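Ticket 775: Warehouse labels print with the last line missing
Product: Clendis Label Manager
Site: Idmont
Status: Closed
Opened: 12 Dec 2023

Problem as reported

Since we installed the update of Clendis, the address labels for parcels come out without the last line. The last line is the postal code and the country, so the parcels can not be sent. On the screen preview the label is complete. The printer is the Hamada at the packing desk, connected by network cable. The second Hamada in the office prints the same file correctly.

I restarted the printer and the computer two times. No change.

First reply from support (Wisten)

Thank you for the report. Please tell us the label size which is set in Clendis and the label size which is set in the printer menu. Please send also the driver version. If it is possible, print the configuration page from the printer and copy the values here.

Reply from Idmont

Label size in Clendis: 100 x 150 mm.
Label size in printer menu: Auto.
Driver: the one which came with the update, I do not find a number. In the window "About" it is only written "Current".
Darkness: 11
Top offset: 0
Print speed: medium

I compared with the configuration page of the office printer. All values are the same, except that the office printer has a fixed label size and not Auto. I did not change this in the packing printer, because I wanted to ask first. In July we had a similar trouble and somebody changed many settings at once, and after that we could not know which one helped.

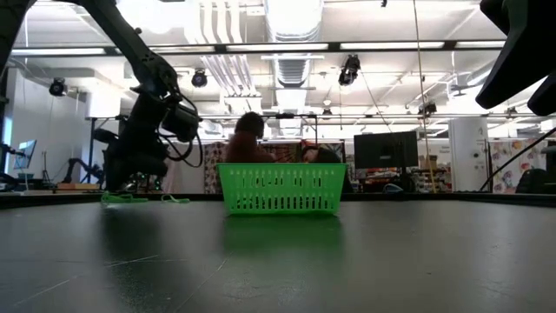
I made some more tests in the meantime and write the results in the order I did them.

Test 1. Printed the label from the office computer to the packing printer. Last line is missing.
Test 2. Printed the label from the packing computer to the office printer. Label is complete.
Test 3. Moved the roll of labels from the office printer to the packing printer. Last line is missing.
Test 4. Made the font smaller by one step. The last line is visible, but only the upper half of the letters.

From this I think that the computer and the roll are good and the printer stops too early. But I am not a specialist, please correct me if I am wrong.

Second reply from support (Wisten)

Your tests are very useful, thank you. We agree with the conclusion. When the size is Auto, the printer measures the gap between the labels and keeps this length in its memory. If it measured wrong one time, for example when the cover was opened during printing, it continues with the wrong length until a new calibration is done. A restart does not delete it.

Please do the following steps:

1. Pause the queue in Clendis.
2. In the printer menu, choose Media, then Label length, then Fixed. Enter 150.
3. Close the cover and hold the Feed button until the light blinks two times.
4. Let the printer push out the empty labels. It will stop alone.
5. Start the queue again and print one test label.

Reply from Idmont

Steps 1 and 2 are done. In step 3 the light blinked one time and then stayed red. I tried it again with the same result. The display says "Sensor". Should I clean something?

Third reply from support (Wisten)

Yes, please. Switch off the printer, open the cover and take out the roll. The gap sensor is the small window under the path of the paper. Wipe it with a dry cloth without fluff. Please do not use the glass cleaner. After this, repeat from step 3.

Reply from Idmont

There was a piece of old label glued over half of the window. I removed it with the fingernail and wiped the rest. Now the light blinked two times, the printer gave out a few empty labels and stopped. The test label is complete with postal code and country.

After this I sent the waiting queue, it was 30 labels, and all of them are good. I put the font size back to the original value and it is also good.

One question remains for me: must I leave the size on Fixed, or can I return to Auto? Sometimes we use the short labels for returns.

Fourth reply from support (Wisten)

Please leave it on Fixed for now. For the short labels you can make a second printer profile in Clendis with its own length, so the menu does not need to be changed by hand. The update did not cause the problem, but it made a calibration at the first start, and this was with the covered sensor.

Reply from Idmont

The second profile is made and tested with one return label. You can close the ticket. Thank you for the patience.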